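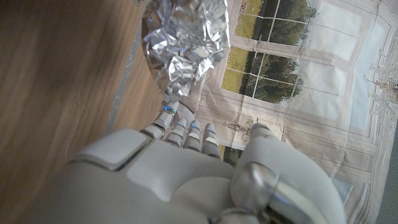

Things That Will Not Lie Flat
Speaker notes, Trirkbridge Household Evening, September
Harvey Gauthier

Running order: opening, foil, cloth, maps if time allows, questions. Four minutes of slack at the end, which I will have used up by the middle.

OPENING

Thank them for coming. Wait for the people at the back who are still folding their coats over chairs. (Coats! Mention coats. Every one of those is getting a crease across the shoulders while I talk.)

Say who I am. Eleven words or fewer this time.

Tonight is about creases. I mean the ones in things. Anyone who came for the ones in faces is welcome to stay, but there is no cream.

Line to say slowly: a crease is a record that something got bent further than it could spring back from. Most of what we do in a kitchen or a linen closet is either making creases on purpose or being annoyed at the ones we didn't make.

Show of hands: who owns an iron? Who has used it since spring? Do not linger on the second one. Last year in Rudd it turned the room against me.

PART ONE: FOIL

Hold up the roll. It's the big one, 1000 feet, in the Sistden box with the cutter bar that bites. I bought it after my sister told me it was cheaper by the foot. She was right, and I will be leaving it to somebody in my will.

Tear off a sheet. Let them hear it. Let it hang from two fingers.

Points to cover, in whatever order they come out:

New foil off the roll is as smooth as it is ever going to be. It has a shiny side and a dull side from the way it's rolled at the mill, in doubled sheets, and for wrapping a potato the difference doesn't matter. Somebody will argue. Let them have a minute, then move on. If it's nonstick foil, do what the box says about which side faces the food.

Fold it once, press it with a thumbnail, unfold. The line stays. Paper will forgive you a little. Cloth forgives a lot. Foil forgives nothing and takes minutes of the meeting.

Now crumple the sheet. Take your time over this, it gets a laugh if I look serious. Squeeze with both hands until it stops giving. Pass it to the front row and ask the strongest-looking person to make it smaller. They'll manage a bit. Then they won't. (Have a second ball ready in case the first goes home in a pocket, as it did at Rudd.) 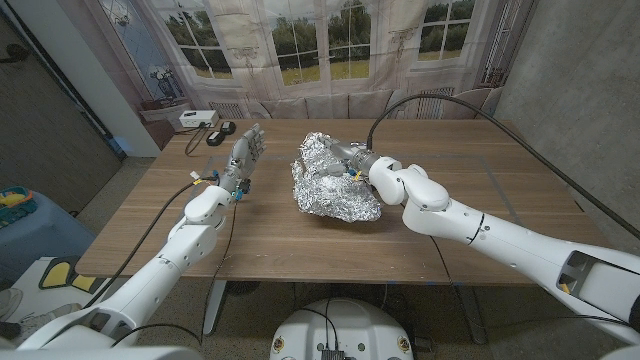

A crumpled sheet is mostly air, and the air is what people forget when they buy storage. The ridges inside lean on one another like drunks after a wedding, and the harder you press, the more ridges you make, and the more ridges there are, the harder it is to press. The lump in the middle of this table is as good a case as any. It's the size of a loaf of bread, give or take, and it would feed you about as well, but unroll the same foil and lay it flat and it would slip under a place mat. It's wrinkled on every face you can see, it shines like a much more expensive object, and on a plain brown wood-grain top it takes over. Put a nice bowl down next to it and you'd still look at the foil.

Pause here. Drink of water.

What to do with a lump like that at home. People always want this bit, so don't rush it:

If it's clean, open it while it's still loose. Start from an outside corner and peel, don't pull. Pulling finds the weak fold and you end up with two lumps.

Smooth it on the table with the back of a spoon, from the middle outward. It will never look new. It will look like a map of a country with a great many mountains, and it will cover a dish perfectly well.

If it had raw meat on it, or grease you can't wipe off, let it go. I'm thrifty, but I have also had a bad stomach in a rented cabin.

For recycling, ask your own town, as the rules change at the county line and sometimes, I suspect, at the end of my street. Plenty of places that take foil like it balled up together, as tiny scraps go astray in the sorting. So there you have one home in which the lump is the correct answer. I find that cheering.

A loose ball also makes a decent pot scrubber for a cast iron pan with something welded to it. Keep it away from nonstick. Keep it away from the good glass baking dish too. Ask me how I know. (If they do ask: lasagna, my aunt's dish, the less said.)

Tell the Ornuvau story only if the room is warm. Short version: Ornuvau was the box of "pre-wrinkled easy grip" foil sheets my brother-in-law brought back from a trade show. They'd crimped it at the factory. 284 sheets to the box, and they had found a way to make a flat thing take up more of the drawer and charge us for it. We still have most of them.

PART TWO: CLOTH

Put the foil away before starting this. If it's left on the lectern I will fiddle with it and the microphone picks it up.

Cloth is the kinder material. Fold a bedsheet, leave it in the closet all winter, and it comes out with a grid on it, but the grid is only an opinion. Steam will talk it round. So will hanging it up damp, and so will sleeping on it, if you are not proud.

Demonstrate with the tablecloth. Shake it out. Point to the cross in the middle where all four folds meet and say that this is where the gravy boat goes.

Rolling beats folding for anything large that has to look smooth when it comes out. Save the cardboard tube from the wrapping paper. Better, save two and tape them end to end. My hall closet has tubes standing in it like organ pipes, and I won't hear a word about it.
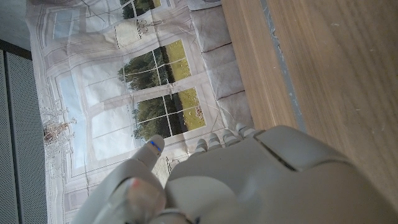 Big printed cloths are where all this stops being a matter of taste. A plain sheet with a wrinkle is a plain sheet. A cloth with a picture on it is making a claim, and every wrinkle argues back. Take the hanging here, with its tall windows and all their separate panes, white frames, moldings, mostly in white, cream and pale gray. It's a lovely calm room to be looking at. The creases in it are faint, the sort you would never notice on a tablecloth. But a window frame is supposed to be straight, and we all know it, so one soft wrinkle across a molding and the house has subsidence. Prints of leaves or clouds get away with it. Architecture doesn't.

Advice for anyone who owns one of these, or a photo curtain, or the banner for the school play:

Look at the label before you go near it with heat. Many of them are polyester, and polyester has its limits. Low setting, from the back, with a cloth between. Try a corner first, preferably a corner of sky.

Hang it the night before if you can. Weight and time do a good share of the work and charge nothing.

A bit of weight along the bottom hem helps. Curtain weights, a dowel slipped in the pocket, clothespins at a pinch.

Stop fussing when it looks right from where people will sit. I once steamed a painted drawing room for a village murder mystery until my arm gave out, and then the butler leaned on it.

Aside, if anyone is nodding: the same goes for tablecloths at a big dinner. The guests see the bit between their own plate and the salt.

PART THREE: MAPS (skip if past 8:40)

Bring out the Trirkbridge road map from the glove compartment. Attempt to refold it in front of them. This needs no notes. If I get it right first time, look disappointed and do it again wrong.

Make the point that a map has one correct way of folding, known to the factory, and that the paper remembers every other way you've tried. Soft folds tear where they cross. Clear tape on the back, at the crossings, before the hole starts.

QUESTIONS

Likely ones:

Can you iron foil? You can press it a bit flatter with a rolling pin. Leave the iron out of it.

Does cloth crease less if you fold it differently each time? Yes, refold along new lines every few months. I tell everyone this. I do it for the Christmas tablecloth and for nothing else I own.

Where do you get the tubes? Fabric stores will often give them away if you ask near closing.

Collect the foil balls from the front row. Coats. Parking lot gate is locked at 9:30, so say that twice.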